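From: Kirsten Tremblay
To: robotics-club list
Subject: Re: [robotics-club] key task, where are we?

Keegan Lapointe wrote:

> Can somebody post where the two-arm group stands? I missed the last
> two meetings and Kendra tells me the task changed. I was still
> working on the drawer task and I'd like to know if I should stop.
> Also, are we still using the wide fingers? I have the files for both
> on my laptop and I don't want to print the wrong ones.
>
> Second thing. Hongmei asked for the parts total before she sends the
> form in for the April demo night. I have my receipts but not
> Brunello's.
>
> Keegan

Hi Keegan, hi all,

Yes, the task changed. The drawer task is on hold until fall. You can stop, but please push what you have to a branch first, even if it doesn't run. Kendra wants to reuse your approach code, mainly the part that slows the arm over the last stretch before contact.

The new task is keys. One arm holds a key and the other does something useful with it or near it. We picked keys because the demo night rules ask for an object that people use every day, and because they are hard enough to be interesting. They are thin, they are shiny, and on a ring they move when you touch any one of them.

We split it into stages:

1. Pick up a single key and hold it level.
2. Pass it from the left gripper to the right gripper.
3. Find one key in a bunch and lift the bunch by it.
4. Put everything back down without dropping it.

Stage 1 is fine. In the last full set we ran 20 tries and wrote down the failures in the shared sheet. Most of them were the key turning in the fingers after a good pick. Brunello thinks we are closing too slowly. I think we are grabbing too far from the middle. Both are easy to test, so we will test both.

Stage 2 works only when the left arm stops completely before the right one closes. If both are moving, the right gripper arrives early and pushes the key out. Kendra has added a wait of 8 tenths of a second. It looks slow, but leave it in for now. We can shorten it once the calibration is better.

Stage 3 is where we need people. The ring rolls, the tag on the ring covers the keys, and the depth readings on brass and silver are poor. Hongmei suggested training on more positions of the bunch before anyone touches the model again, and I agree with her. If you are recording, change how the keys lie between runs. Don't just pick the bunch up and drop it in the same place. I went through the older recordings and too many of them start out almost identical.

On fingers: use the narrow ones. The wide ones can't get under a key that is lying flat. Please print two spare pairs if the printer is free, because the tips wear down. Black filament is fine, we have plenty.

On cables: leave enough slack for the wrist to turn all the way, and check it by moving the arm by hand with the power off. We lost most of an afternoon to a cable that was pulling the left wrist a few degrees over. It looked exactly like a calibration error and we recalibrated twice before anyone checked.

On money: I have Brunello's receipts now. With his and yours the total for the term comes to 875 dollars, and that includes the replacement motor. Hongmei, please use that number on the form. If anyone has a receipt that isn't in the folder, send it to me before the next meeting or it goes on next term.

For the demo itself we get a table and 7 minutes. Kendra would like to show stages 1 and 2 live and stage 3 on video. Brunello wants to try all of it live. I would go with Kendra's plan unless stage 3 improves a lot, but we can talk about it at the meeting. Either way we need one person at the stop button the whole time, and that person can't also be the one talking to visitors.

Things still open:

- Keegan: push the drawer branch, print the fingers
- Brunello: faster closing test, same 20 tries so we can compare
- me: grip position test
- Kendra: handover timing
- Hongmei: form, and the list of key positions for recording

The recording sheet has a new column for lighting. Fill it in even if you think nothing changed, just "same" is enough. Reflections off the key blades have thrown off the detection more than once, and without that column we can't tell which runs were affected.

I'll be on the list tonight if there are questions about any of this.

Kirsten

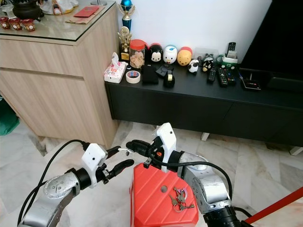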